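28 Jul 2019
Duyên Lương

Cell 2, the two-arm kitchen bench. Long entry today, so skip to the finger pads if that's all you came for.

Picked up where Toàn left off in March, which means I spent the first hour reading his notes and the second one finding out which of them were still true. The right arm has been letting go early. Lộc logged it twice last week as "drops soft stuff", and I was ready to blame the finger pads before I'd even got my coat off. The pads are fine! Well, they're worn, I'm swapping them anyway, but they aren't why it lets go.

What I did first was pull the fingers off and put them on the flat plate to check them for bend. Left finger is dead straight. Right finger rocks a tiny bit at the tip, you can feel it under your thumb more than see it. Probably from the time it got driven into the vise (sorry, that was me). Put it back on for now and wrote "rocks" on the bag with the spare so somebody fits the spare next time we have the hand apart for real.

Then the screws. The four that hold the hand to the wrist had all backed out a little, and one I could turn with my fingers. So every time the wrist rolled, the hand was shifting before the fingers had even closed. I cleaned the threads, put a drop of the blue threadlocker on each and tightened them corner to corner. Please use the short driver for this and not the long one – the long one hits the forearm cover and you end up leaning on the screw at an angle, and I think that's how we got here.

Next was the grip numbers. The grip command runs from 0 to 255, and somebody had the right hand set to stop at 179 for everything. That would be OK for a block of wood. For anything that gives a little, the hand reaches its number, thinks it's done, and stops squeezing while the thing is still settling between the fingers. I don't know who picked 179 and I'm not going to go looking. I split it so each object carries its own stop value in the object file, and the old number only gets used if the file has none. Đức, this touches your loader, so shout if it breaks anything on your side. I only changed the one function, and there's a comment with my initials.

Before trying any of that on the real hand I ran it in the simulator, with the tabletop layout Rohani built. I like her layouts because they're a bit of a mess, and the right arm has to work close to the tray with its raised edge, just where it used to clip on the real bench. 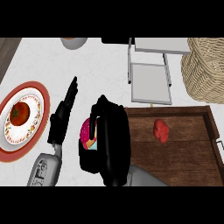
Sim check, right hand closed on the small pink sprinkled piece beside the tray. Left hand nearly closed and empty.

I went with the pink one on purpose. It's small, the fingers wrap around a lot of it, and if the stop value is wrong you find out quickly. The tomato on the plate and the pepper on the tray are for Lộc's runs and I left them alone. Did eight tries with the new per-object value and all eight held through the lift and the wrist roll. With the old value I got a slip on the second try, so at least the simulator agrees with the log, for once.

One thing to watch: in sim the hand sits very close to the tray before it moves off, and on the screen its body covers the near edge, so I couldn't judge the gap by looking. I printed the distance instead. It's OK but it's not generous. I've raised the approach height a touch for the right arm only. If you change the tray position on the real bench, run the gap script again first, it's in the same folder as the layouts.

Back on the real cell. Powered up, homed both arms, left one homed clean, right one complained about the wrist joint. I had a bad minute there. Of course I'd plugged the hand cable back in without pushing the collar round until it clicks. It clicked, I homed again, no complaint. If you get the wrist error after a hand change, check the collar before you go digging through Werkgate's manual, which sends you to page after page about the brakes.

New pads: I used the gray ones from the Kotlow box. The black ones from Oyewole are a bit thicker and I think they'd be better for small things, but we only have one pair left and they're stiff from sitting by the window. Clean both finger faces with alcohol and let them dry all the way before you stick anything down. I pressed each pad for a good while with the small clamp and left them over lunch. Then re-zeroed the fingers, which I always forget and this time didn't (go me).

After lunch I ran the real hand on a foam ball and a rolled-up sock. Held both. The foam ball came out with a dent, so I took its stop value down a little and tried again, and it still held with less of a dent. The sock doesn't care.

Did not get to the left arm. Its cable loop is rubbing where it comes past the elbow and the sleeve is starting to go fuzzy. There's a bit of tape on it for now. Como have the right sleeve and I've asked for two lengths so we can do both sides in one go. Until it's in, keep the left arm's speed down, I've set the limit in the startup file and would rather it stayed there.

For whoever is on next:
Check the four wrist screws with the short driver before the first run. I drew a paint line across each head, so you can tell at a glance if one has moved.
Toàn, can you look at the March notes and cross out the part about the finger zero? It has the old order of steps and it caught me out.
Spare right finger is in the top drawer, in the bag that says "rocks". The spare does not rock. I should have written that better.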